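Cups, crumbs and the cream blanket

I have been meaning to write about our front room for weeks, and now that August is nearly over and the kettle has just boiled I have run out of ways to put it off. Several of you wrote after the last post to ask how the new seating arrangement was working out (Ivana, I owe you a proper reply, it is coming), so I'll start with the sofa and see where I end up.

The sofa is the grey one we dithered over all spring. It was 828 pounds in the sale at Manninen, down from 1,210, and I lay awake the night after we ordered it wondering whether grey was a mistake. I had wanted green. Abdelilah had wanted anything he could lie down on with his feet still on the furniture, and I must say he has got his wish. What I did instead was sneak my green in by way of a throw, the palest mint, which lives at the far end and has never once been folded for longer than an hour. I fold it, I go and see to the washing, and when I come back it is a heap again.

The blanket on the near side is a different matter. It's cream with a black and grey grid, and my mother bought it in Fustcombe years ago for a bed we no longer own. I think of it as the working blanket. It takes the crumbs and the cold feet and the newspapers, and it goes in the machine at the weekend, which means the sofa underneath still looks very nearly as it did when the two lads carried it up the stairs and took the banister paint off on the way.

Anyway, on Sunday we had people round. It was supposed to be four of us for a cup of tea, but Dean Pearce rang to say he was passing, and Ching-wen came with her sister, and by half past three I was digging at the back of the cupboard for anything that would hold a drink. I have never owned a matching set of glasses in my life! We had set out with six tumblers from Prilano when we married and they have gone one by one, the way tumblers do, so these days it's a bit of glass, a bit of plastic, and whatever paper cups are left over from somebody's birthday. I used to be embarrassed by this. Now I rather like it, as everyone remembers which one is theirs. My pink plastic cup always goes first, and the children will argue over it as if it were silver.

I did make an effort with the table, though. The big white scalloped bowl came out, the one with the gold edge that sits up on its own wire stand, and I filled it with wrapped sweets and little snacks until it was properly heaped. There's a smaller dish that goes with it, on a taller gold stand, and I can't decide whether the pair of them are elegant or a touch too much for a coffee table that also has to hold the remote control. Then a jar of nuts for those who say they don't eat sweets (and then eat the sweets). The spare packets went along the top of the television cabinet, where I could reach them without getting up and going all the way to the kitchen.

I've been asked how I keep on top of the tidying after an afternoon like that, and I'm afraid my method is not very grand. Cups first, always. Everything with a dribble in the bottom goes to the sink before I so much as look at the cushions, and I learnt that the hard way with a glass of blackcurrant and the old beige chair. After the cups come the wrappers, and I mean all of them — under the table, along the skirting, down behind the cabinet, where I once found a toffee that must have been there since we moved in. Then the blanket gets taken outside and shaken over the back step, and the rug has a going over with the hoover. The bowls I leave until last, mostly so that I can sit down beside them for ten minutes with my feet up.

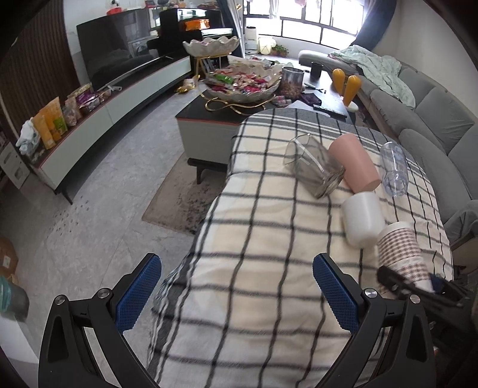 The rug is the next thing on my list. It's beige and a good size, and I'm fond of it, but it does slide towards the television whenever somebody gets up in a hurry, and I've got a grippy underlay on order from Vundham that has been "on its way" for a fortnight. If any of you have tried one under a flat rug, do tell me whether it leaves marks on the floor. Bouchra swears hers didn't, and she has tiles too.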